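Skidimer bench programme

The Skidimer bench programme (often just "Skidimer", in older papers "the two-arm bench") is an equipment-buying and planning scheme for small robot workbenches used in hand-skill work: brush writing, folding, sorting, light kitchen tasks. It is run from the Murnus workshop. Known mostly for its budgeting method, which has been copied elsewhere, less for the robots.

Background

Started as a shopping list. Murnus had money for arms and no money for anything the arms would touch, a common enough problem. The first plan bought the arms in one go and left tables, covers, cables, paper, paint and spare fingers to "sundries". Sundries ran out in July. Work stopped while a second request went through.

The second plan turned the order round. Task first, then the things the task needs, then the arms. Arms were still the biggest line by a long way but were priced last.

Budget structure

Each bench is budgeted under 3 headings.

Fixed kit. Arms, grippers, controllers, cameras, table. Bought once, written off over the life of the bench.

Task kit. Whatever the job needs that isn't used up. For the writing bench: a brush rack, hanging brushes, a dish, a rest block, a hard board to go over the table cloth. Cheap compared with the fixed kit but slow to arrive, and often forgotten.

Consumables. Paper, paint, brushes once the tips go, wipes, gripper finger pads. Set per session, not per month. Early plans used a monthly figure and were wrong nearly every time as busy months and quiet months cost very different amounts.

A shared reserve sits outside the headings, for repairs. Held at 40 per cent of the yearly consumables line. The figure was a guess to begin with and has never been changed.

Writing bench

The most fully documented of the benches, and the one most planning papers use as thier worked case. It has 2 arms, facing in over a shared board, with the writing tools between them. The extra arm was argued over at length. One arm can hold a brush; the case for a pair rested on paper handling, and on being able to use the same bench for other jobs later without a new order.

Task kit for the writing bench came to 1,140 in the local accounts, excluding delivery. Murnus papers don't state whether tax is in that.
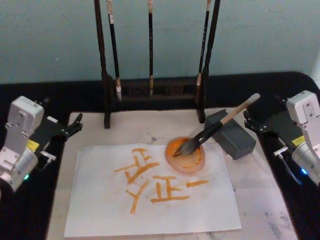
Writing bench, Murnus.
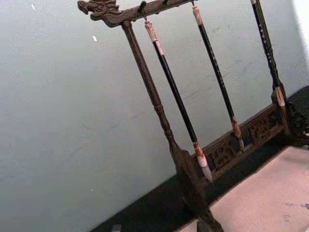
According to Bermúdez the task kit line is still too low, and the published plan hides the real cost, which is staff hours: someone has to lay out fresh paper, top up the paint, put the brushes back and clean the board between runs, and none of that is in the 3 headings. Bermúdez would cut one arm from the next order and spend the difference on a part-time assistant. The Murnus reply was short. Staff time comes from a different budget and can't be moved into equipment, or the other way. Bermúdez called this an accounting answer to a practical question. The point was left open and is still open as of November 2023.

Purchasing rules

Mostly learned from mistakes.

Arms for one bench are ordered as a matched set, same supplier, same delivery. Mixed sets were tried once and needed two lots of spares.

Spare gripper fingers go on the first order. Never the second.

Nothing with a lead time longer than the arms. If a task item takes longer, it is swapped for something similar.

Table and board are measured against the reach of the arms before either is paid for. One early table was too deep and the far side could not be reached, it is now used for storage.

Quotes are good for one planning round only. Old quotes carried forward caused most of the overspend in the second round.

Drulberg variant

Drulberg took up the method with changes. It leases the fixed kit and buys only task kit and consumables, so benches can be dropped at short notice. Yearly cost is higher, start-up cost much lower. The lease covers repair, so no reserve is held. Drulberg also plans by room instead of by bench, with power points, floor space and storage shelves in the same sheet as the arms. Skidimer papers treat these as building costs and leave them out, which makes the two sets of figures hard to compare, altough people do.

Planned changes

A shared store for task kit across all benches, a cleaning allowance per session, and a longer planning round. The store has been agreed. The allowance has not. The planning round is waiting on the store.

See also

Equipment leasing
Consumables budgeting
Bench layout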